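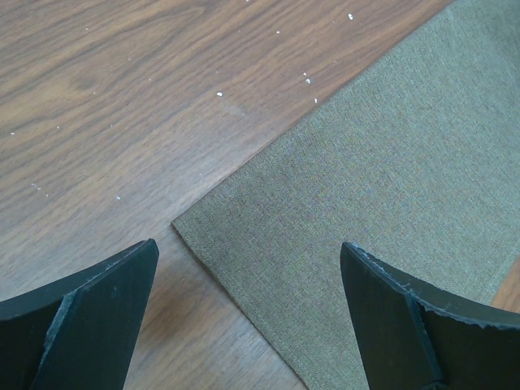

How to swap kitchen roll for cloths (and keep it going past the first week)

I've had so many messages about the cloths since I mentioned them in the Friday newsletter that I thought I'd better write the whole thing down properly. So, this is how we went from a roll of kitchen paper every couple of days to a roll that lasts so long it goes a bit grey on the outside. I'm not evangelical about it. We still buy the stuff. We just don't reach for it every time somebody drips orange juice.

It took me two goes. The first time I bought a very pretty set of matching cloths, put them in a basket on the worktop and waited for my family to change their ways, and within days the cloths were in a damp heap behind the tap and we were back on the paper. The second time I sorted out the boring bits first – where the dirty ones go, mainly – and that's the version that stuck, so that's the version you're getting.

What you'll need

Cloths. More than you think, see below.
Something for the dirty ones to go in, with holes or an open top.
A drawer or shelf you can get at with wet hands.
A packet of plain washing soda, if you've got hard water.
One roll of kitchen paper, kept somewhere slightly annoying.

Step 1: Work out what you use paper for

Don't skip this, it's quick. For a few days, leave a pencil next to the kitchen roll and put a mark on a bit of card every time someone tears off a sheet, with a letter for the job. Ours were S for spills, H for hands, F for food, G for grease and Y for yuck (cat, mostly).

I'd have sworn we used it for spills. Nope! Hands, by miles. We were washing our hands at the kitchen sink, not being able to find the towel and drying them on paper. So half of my grand plan was solved by putting up a hook for a hand towel where you can see it from the sink. If yours turns out the same, put the hook up today and you can do the rest whenever you like.

The letters matter later as well, as different jobs want different cloths.

Step 2: Get your cloths together

You do not have to buy a set. Old cotton T-shirts, flannelette sheets gone thin in the middle, tired towels, muslins left over from when the kids were tiny, all good. Cut them up to whatever size feels right in your hand. A bit bigger than a flannel suits me. T-shirt fabric doesn't fray, so you can leave the edges raw. Woven stuff will fray and shed bits of thread into your machine, so go round with a zigzag stitch or pinking shears.

If you are buying, look for 100 per cent cotton, or linen, or a mix of the two. Polyester pushes water about the table and doesn't drink it up. Microfibre is brilliant on windows but it snags on my dry winter hands and I can't bear it, and you can't really boil it either. Waffle weave is lovely for drying, a flat weave is better for polishing and for wrapping bread, and towelling is what you want for a proper spill.

My nicer ones came from Dotmont, and I've got a few bigger ones from the Montes stall at our local market, which are sold as napkins but I've never once treated them as napkins. Go for colours you won't mind seeing stained. I did white the first time round. Turmeric, beetroot, need I say more.

How many? We have 50, counting everything, for a family of four, washing every few days. That sounds mad until you've got a stomach bug going round. If you live on your own you could get by on far fewer, so start with a small pile and add to it when you run out before wash day.

Step 3: Wash them before you use them

New cotton has a finish on it that makes it look crisp in the shop and stops it soaking up water. Give new cloths a hot wash, on their own, with ordinary detergent and no fabric softener. Then do it again. Linen takes even longer to come round and mine only got properly good after 6 washes or so. You can test them by dripping water on: if it sits on top in a bead, they need another go.

Wash dark colours separately the first couple of times. I didn't, and I own some pillowcases that used to be cream.

Never put softener in with your cloths, at any point. It coats the fibres. If you've been using it for years on towels you're now cutting up, a hot wash with a scoop of washing soda will get most of it out.

Step 4: Sort them by job

I tried having a colour for each room and it was far too complicated, and the only person who could remember it was me. What we have now is two lots. Table cloths (I mean cloths for the table, hands, faces, drying salad) and floor cloths (everything else). The table ones are the nice ones. The floor ones are old towel, all with a corner snipped off so you can tell by feel.

When a table cloth gets too stained or thin it has its corner snipped and goes down to the floor pile. When a floor cloth has had enough it does one last horrible job and goes in the bin. My friend Dennis Makokha uses his dead ones for oiling his bike chain, so ask around before you throw them out.

Step 5: Fold them the lazy way

You need to be able to grab one with one hand while the other hand is covered in egg. Stacked flat, they come out three at a time, and the rest of the pile goes on the floor. Rolled up looks gorgeous on the internet and lasts about as long as it takes to shut the drawer.

So: lay the cloth flat and smooth it outwards from the middle with the side of your hand. Fold it in half, then in half again the other way. Bring one of the folded edges over by a third, and the other over the top of it. You've now got a chunky little parcel that will stand up on its edge in the drawer. File them like cards, folded edge up, and you can pull one out without disturbing its neighbours.

Thick cloths will spring open if you go for the last fold, so leave them at quarters. And please don't iron them. I fold mine at the kitchen table in front of something silly on the laptop, and if the corners don't line up then they don't line up. They're for wiping up beans. 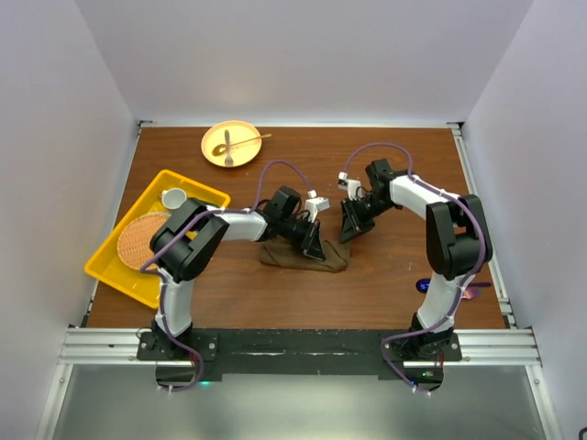

Step 6: Sort out where the dirty ones go

This is the one I got wrong the first time. Wet cloth in a lidded bin smells like a pond by morning, and once your family has smelled it they'll never trust a cloth again. You want air. We've got a wire basket hung on the inside of the cupboard door under the sink, and anything really sopping gets draped over the edge to dry off before it drops in.

Rinse as you go. If it's been in milk, egg or meat juice, give it a squeeze under the cold tap straight away (cold, as hot water sets the protein and you'll be looking at that mark for ever). Raw chicken I still do with paper, and it goes straight out to the bin. I know some people don't. I'm not brave enough.

Step 7: Washing day

Table cloths go in with the towels, at sixty, normal detergent, no softener. Floor cloths get their own load once there are enough, and I put a prewash on if it's been that sort of week. Don't cram the drum. They need to be able to flop about.

If they come out smelling fine and then whiff the minute they're damp again, there's a build-up in them. Soak them overnight in a bucket of hot water with washing soda, wear gloves, and wash as usual the next day. I do this a few times a year, always in December before everybody comes to stay.

Dry them on the line if you can. They go a bit stiff, but a good hard shake and a rub between your hands sorts that out. On the airer, spread them out in one layer – doubled over, the middles stay damp for ages.

Things people have asked me

What about bacon grease? Scrape the pan into an old jar first, then wipe it with a floor cloth. Be careful with any cloth that's soaked in oil, mind. Don't put it in the tumble dryer, even after washing, as they can catch fire. Cooking oil counts.

Does it save money? It did for us, though I'm rubbish at sums. My sister, who isn't, reckons we were going through something like 3000 sheets a year, and I've chosen to believe her.

What do I do about guests? Leave the roll where they can see it when you've got people round. Nobody wants to stand in a strange kitchen wondering which rag is the posh one.

My other half won't use them. Mine wouldn't either! What did it was moving the paper. It's on top of the fridge now, behind the cereal, and the cloths are in the drawer right by the hob. He says he didn't notice. Give it a few weeks and don't say anything.

Can I get turmeric out? Wash it, then hang it in bright sun while it's still wet. It might take a few days of that, but it does fade. Tomato goes the same way. Beetroot usually comes out in a cold soak, and if you've found something that shifts blackcurrant, please tell me in the comments, I've got a whole drawerful waiting.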